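3rd June

Spent most of May in the dance archive at Harnilmont, reading tour ledgers for the Groser company. They crossed the country by train for two seasons and wrote down nearly everything: fares, laundry, who was sick and who covered.

I photographed 300 pages and have transcribed 124. The handwriting gets worse toward the end of each tour.

Sayaka Katayama is helping me match the ledger to the printed programs. Two of the towns don't match at all. I think the Vodlow date was moved and the program never reprinted, but I want a newspaper notice before I say so in the chapter.

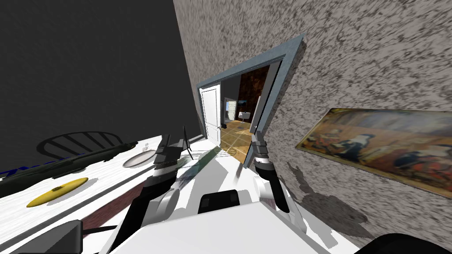

## Next

- Ask Tegwen Beddoe about the missing second ledger
- Cut the conference abstract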